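Plelbridge Institute of Domestic Studies
Food Preparation, Level 2
Handout 4: Dried noodles and the small saucepan

Purpose of the session

This handout accompanies the practical on dried starch noodles and should be read before students come into the Harahap Room. It covers the setting out of the work surface, the choice of pan and the two methods of softening that will be assessed in June. Students who missed the session on rice and grains should also read Handout 3.

Types of noodle

Two kinds are used in this unit. Rice vermicelli is made from rice flour and water. Glass noodles are commonly made from mung bean starch, although sweet potato and other starches are also used. The two are easily confused when dry, and the packet should be kept until the dish has been served. Glass noodles generally become clear when cooked, while rice vermicelli turns an opaque white.

The standard portion in this unit is one 100 g bundle between two students. Bundles should be kept whole until needed. They are brittle, and short broken lengths are awkward to lift and serve.

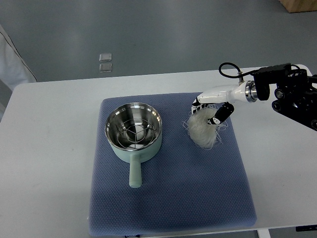
Setting out is marked separately from cooking and should be finished before any water is drawn. Everything needed for the first stage is brought to the work table and placed within easy reach. A padded mat protects the table top and gives the pan a steady base. The noodles may stand on the mat beside the saucepan, as the pale bundle does, but loose strands should be gathered up before work begins. The wire steaming rack sitting in the pan must be lifted out for soaking or boiling and is put back only for the steaming exercise. Pan handles may point towards the worker during setting out; on the hob they are turned to the side.

Method A: soaking

Remove the rack and put the noodles in the saucepan, off the heat. Cover them completely with freshly boiled water. Separate the strands gently with a fork once they begin to give. Test a strand after four minutes and drain as soon as it is tender. Noodles intended for stir-frying should be drained a little sooner.

Method B: boiling

Bring the water to the boil before adding the noodles. Do not fill a small pan above two thirds. Boil according to the packet, drain and rinse under the cold tap. Record the time taken on the Litinis sheet.

Written work

Answers to the questions in section 14 of the Corisura course book are to be handed in at the next practical. Students preparing the longer study may write up to 2000 words on one type of starch noodle, including its storage, preparation and use in two dishes.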